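The Dress Code Is Fine, You Just Can't Wear Anything

10 Apr 2026

The new dress code at Votard runs to 1,486 words. I know because the software that delivered it to me put the word count at the bottom, next to an estimate of how long it would take me to read. The estimate was generous. I have worked in the Tonby office for a long time and I'm a slow reader when I'm annoyed.

The old dress code was a sentence. It said that employees should come to work dressed suitably for the work they were doing. It had been written by the man who founded the company, who wore the same brown cardigan from what I assume was birth, and it held for as long as he did. Then he sold up, and in January we got the document.

I have nothing against rules about clothes. A person near a spinning shaft shouldn't wear a scarf, and a person with a knife and forty pounds of chicken should probably have something over their hair. Those rules came from somewhere, usually somewhere unpleasant. My quarrel is with the other sort, the kind that starts with the word "professional" and then spends page after page trying to work out what it meant.

Take the section on collars. Collars are "encouraged." A shirt without a collar is "acceptable if of a quality consistent with a collared garment." I have read that line many times and I still couldn't tell you what to buy. I took it to a shop. The young man there was very kind and asked if I'd like to sit down.

Or take color. We may wear navy, gray, white, black, and "muted tones." Kaan Yüksel, from the desk across from mine, owns one good sweater, and it is mustard. He wrote to ask whether mustard could be considered muted. He got an answer four days later, saying it would depend on the mustard. He has since attached a photograph. The matter is under review, and in the meantime the sweater hangs on the back of his chair all day like a pet that isn't allowed on the furniture.

What bothers me about all this is the idea underneath it, that clothes are a kind of announcement and that the company ought to be in charge of what gets announced. I don't think most people are announcing anything. Most people got dressed in bad light with one eye on the clock. My own outfit on any given morning tells you what was on top of the dryer. If you read ambition into it, or the lack of it, you've done that by yourself.

I did once try dressing with intent. I was up for a better job, and I had read an article which told me to dress for the position I wanted. I bought a pair of Clovano trousers, the sort with a crease you could open mail with, and I wore them for the whole of a wet spring. I sat differently in them. I ate soup from the side. When the job went to a man in hiking sandals, I put the trousers in a drawer, where they have kept their crease ever since, out of spite.

The people whose clothes I trust are the ones who have stopped thinking about them. You'll find them anywhere there is something to get on with. They have settled on a top that is dark enough to hide what lands on it and loose enough to reach in, and if their hair needs to be out of the way they put something on their head, and after that the subject is closed. They aren't making a statement about simplicity. They aren't the fellow who owns nine identical gray T-shirts and brings it up at dinner, either. They wear the thing, it wears out, they get another.

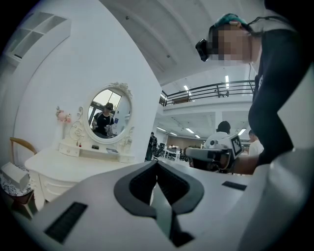
Black long-sleeved top, teal on the head.

My aunt dressed like that. She ran the alterations counter at Shukla, back when Shukla was a department store and had counters, and she spent her working life letting out and taking in clothes nicer than any she would have put on herself. She wore black to work because thread shows up on black and she could find it and pick it off. Women used to tell her how elegant she looked. She would thank them with pins in her mouth.

She had opinions on dress codes too, having lived under a strict one. The store wanted its ladies in heels. My aunt spent her days kneeling at hems, and anyone who has tried to kneel in heels knows that getting down is free and you pay on the way up. So she kept a pair of flat shoes behind the counter and a pair of heels beside them, and when the floor manager came past she stood next to the heels. I asked her if he ever noticed. She said he was a tall man and never looked below the register.

I think of those shoes often, as they seem to me to be the natural result of any rule about looks that pays no attention to work. People don't obey it and they don't rebel. They keep a second pair behind the counter. At Votard we now have an entire coat closet given over to jackets that no one wears except when a visitor is due. Word comes up from reception, everyone stands, and for the length of a tour we're a firm of people in jackets. Then the elevator doors close and the place looks like a locker room again. I'd guess the visitors have a closet of their own back home.

To be fair to the document — and I've been told by my wife to be fair to it, as she is tired of hearing about it — there is a case on the other side, and Jyoti Pathak made it to me better than the document does. She came to us from a company with no dress code at all. She said it was the most tightly dressed place she had ever worked. Everyone there wore the same vest. It wasn't written down anywhere, so you couldn't argue with it, and you couldn't look up what you'd gotten wrong. She turned up for her first day in a perfectly good blazer and was asked by three separate people whether she had an interview somewhere. By the end of the month she'd bought the vest. It cost $300 and it had no sleeves.

So an unwritten rule can be worse than a written one, and I'll grant that. A new person, or a person who grew up far from offices, has a right to know what's expected before they go and spend the money. Jyoti would rather have the whole 14 pages than that vest. (They do get 14 pages out of it. The margins are wide, and there is a drawing of a shoe.)

But I notice her argument works just as well for the old sentence. Dress suitably for the work you're doing. You can look that up. You can argue with it, and people did. There was a fierce exchange one summer on the subject of shorts, which ended when the founder came in wearing a pair, presumably to show us what we were asking for. We went back to long pants without a word being added to the policy.

What the sentence asked of you was a bit of judgment, and I suspect that's what made the new owners nervous. Judgment is hard to audit. If you give a thousand people a sentence, you'll get 1,000 readings of it, and some fool will read it as permission to come in wearing a cape. The modern answer is to write a rule about capes. The older answer was to have a quiet word with the fool. I understand why a big company prefers the first one. A quiet word takes a manager who can manage it, and you can't attach it to an email.

The trouble is that the rule about capes then has to be read by everybody else. We've all now been warned off garments it would never have crossed our minds to wear. Before January I had not given any thought to "novelty suspenders." Now I think of them whenever I'm in a long meeting. I've priced them.

There's also the question of who ends up carrying the thing. The people who wrote our code dress the way it says already, so it costs them nothing. The cost goes to the man with the one mustard sweater, and to the woman in shipping who has to own office clothes for the hour a week she is called upstairs, and to anybody whose feet, back or skin has views of its own on leather and wool. There is a form for exceptions. It asks you to describe your need in detail and give it to your supervisor, and most people I know would sooner be uncomfortable. I certainly would. I have been wearing a belt I hate for most of this year.

If anyone upstairs is reading, my proposal is short. Keep the safety rules, every one, and put them first where people will see them. Tell new hires what most of us wear, with some pictures of real employees on a normal day, stains included. Then bring back the sentence and let the rest go. If someone shows up in a cape, send him to me. I'll have the word with him myself, and I'll ask where he got it.

Kaan, meanwhile, has had a second reply. They'd like to see the sweater in natural light.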